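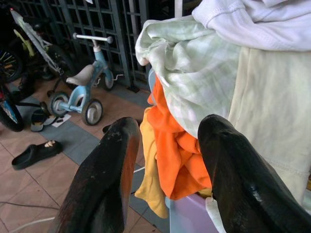
Ilum's fingers and a big pile of laundry

Meet Ilum, a robot that is learning to pick up clothes! Cloth is tricky stuff. A block keeps its shape when you grab it, but a shirt flops, folds and slides all over the place. So Ilum needs good fingers, and good fingers need looking after.

Look closely at the black fingers and you'll spot scuffs. Fingers on a working robot get checked a lot. Minoru Sakai, who takes care of Ilum in Hustalcombe, wipes them with a soft cloth before every practice and feels along the edges for rough bits. A rough bit could snag a sweater! Then he makes the fingers open and close 12 times - slowly at first, then faster. If one finger lags behind the other, he stops and tightens its screws.

Each pair of fingers gets swapped for a new one after roughly 54 hours of work. The job takes 4 screws and a tiny wrench.

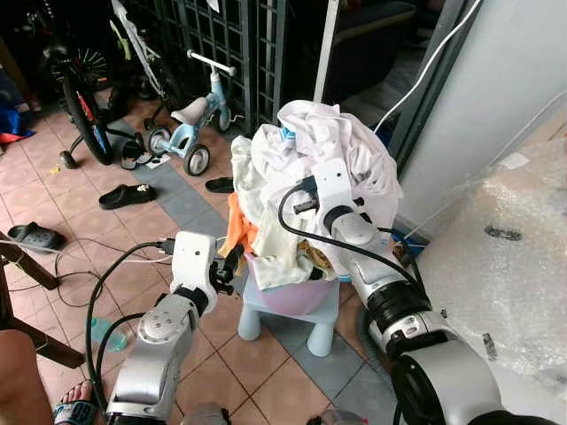

HOW IT WORKS: Arms and Cables

Ilum has two arms, and both can reach for the same pile. Thick black cables loop along them. Cables like these carry power and messages, a bit like the nerves in your own arms.

Why the big loops? Try taping a piece of string from your shoulder to your hand, pulled tight. Now bend your elbow. Pop! Off comes the tape. A robot's cable needs some slack so the arm can twist and stretch. Too much slack is trouble too, as the cable could catch on things.

Minoru's cable check has 3 steps:
Push each plug gently to be sure it's all the way in.
Move the arm as far as it goes and watch the loop.
Feel for cracks, with the power off.

After that, it's laundry time!

September 2022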